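3 September 2025 – Lasura sorter set, bench notes

Went back to the blue fork piece first. The prong ends are rounded, so I want to check them against the March drawing before we order 21 more.

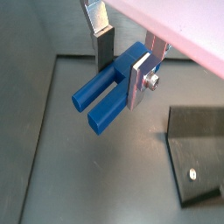

Fork piece, prongs down. Faint seam across the block.

Reshma Potgieter asked for the black holder to stay in the bin with the sorter. Left it there. The curved top on the back plate is fine as drawn – no change.

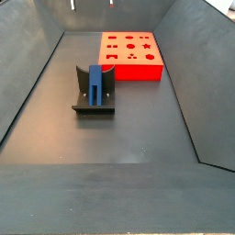 Holder with blue block, red sorter behind it.

Still to do on the red part: measure the star and the three-hole cluster, then write both into the Joubert sheet. Rim height too. Print file is no. 172, not 135 as I wrote last time.

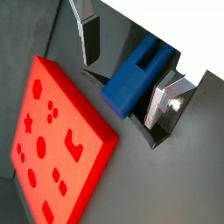

Red sorter and slotted blue block.

Calipers are back in the top drawer.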